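Skonum research group presents a method for finding water leaks by sound

Skonum, February 27, 2026 – Researchers at the Orklow Institute in Skonum have developed a new method that finds small leaks in buried water pipes from the sound that travels along the pipe wall. The method was tested in the city network of Zovside, where 2,234 meters of old iron pipe were measured.

Small leaks are difficult to hear from the street, as traffic and pumps make noise in the same frequency range. The new method uses two sensors which are fixed to valves, and it compares how the sound arrives at each of them. In the Zovside test the position of a leak was given with an error of less than one meter when the sensors stood 30 meters apart.

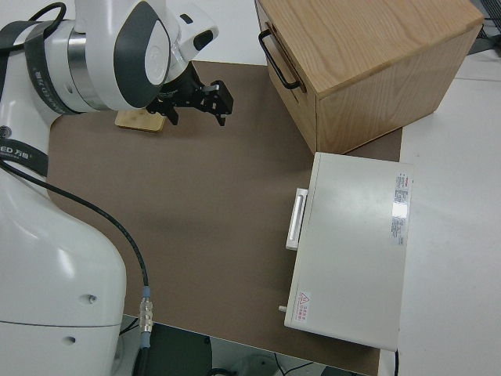
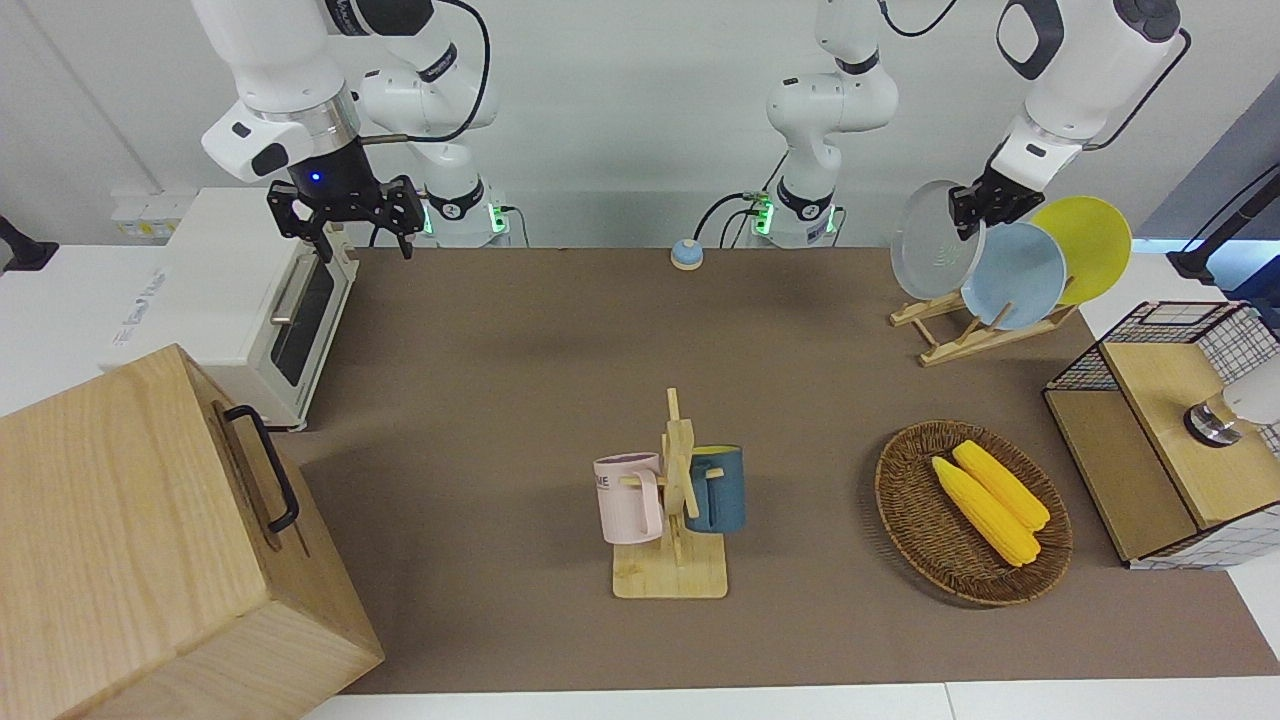
"The difficult part was the old pipes, where the wall is not equally thick everywhere," says Eetu Honkanen, who leads the group. "The speed of sound changes along such a pipe, and earlier methods did not take this into account – so the digging was often started in the wrong place."

The measurements were made in October, mostly at night. In total 1,609 recordings were collected, and 905 of them were used for the final analysis. The others contained too much noise from the road.

The work was done together with the pipe company Wojcik, which will continue with plastic pipes. Sound is weakened faster in plastic, and the sensors must probably be placed closer to each other.

Contact: Eetu Honkanen, Orklow Institute, Skonum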